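# Visit to the Cheetham Community Kitchen, Drotemville

Members of the regional housing network attended the Cheetham open morning in June at the invitation of the site manager, Iresha Sivakumar.

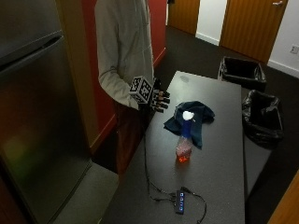
The building was formerly offices for Stiltex and was converted over two winters. It now provides 56 self-contained units for older residents, with a shared kitchen on each floor. Rent includes heating, water and one cooked meal a day.

Caoimhe Hennessy of Pendeck, the firm responsible for the conversion, led the tour. She spoke mainly about storage. Residents had asked for their own cupboards in the shared kitchens, and six per floor were added at a late stage — a change that delayed handover but was well received. Visitors also inspected the laundry, the garden beds and the covered walkway to the bus stop.

Questions centred on the waiting list, which stands at 200 households. Ms Sivakumar advised that a second stage of 40 units has been designed but remains unfunded.

The network thanks both hosts for their time. Floor plans may be requested from the Cheetham office.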